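Ticket 3269: Mini cups won't sit down in the Pastberg tray
Opened by: Josiane Pons
Date: 24 Dec 2018
Product: Pastberg display tray, 20 wells
Status: Open, waiting on customer

Hi Wakano team! First off, I love this tray. I bought it for my miniature cups and it looks great on the long table, but the takeaway-style ones stop partway down and lean. The thimbles and tiny jars drop right in, so I'm guessing it's the cups and not the tray?

Tried so far:
- Pulled the felt liners out of 2 wells. Cup goes a little lower, still leans.
- Turned the tray around in case one row was cut tighter. Same thing.
- Put a paper ring under the cup. It stands straight but wobbles if you bump the table.

Reply from Wakano support: Thanks, Josiane, good testing! Could you tell us where the cup catches, at the body or at the lid? We make a 3 mm riser that may help.

Reply from Josiane Pons: It's the lid, I'm sure of it now!
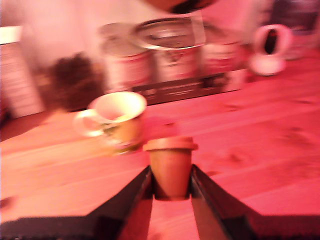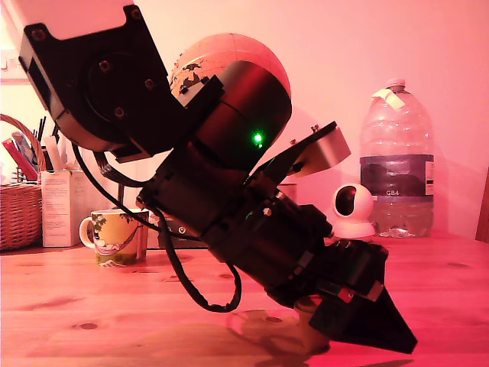
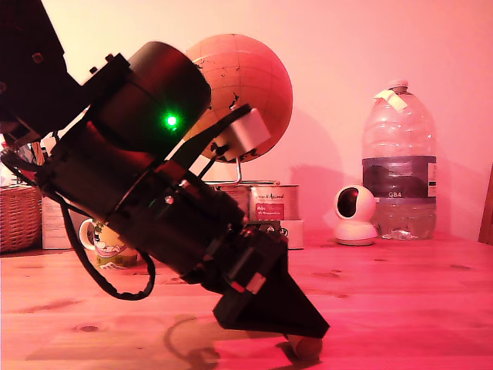
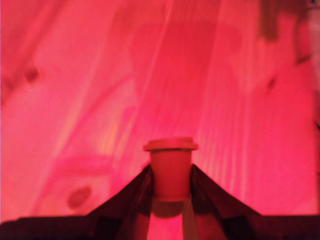

The riser sounds perfect if it lifts the cup enough to clear the top of the well. I'd hate to sand the tray, the finish is so nice. If you look at the last picture, the lid sticks out past the body on both sides and the body narrows toward the base, so the bottom has plenty of room and the rim has none. Please send me two risers to try, and if they work I'll order the full set.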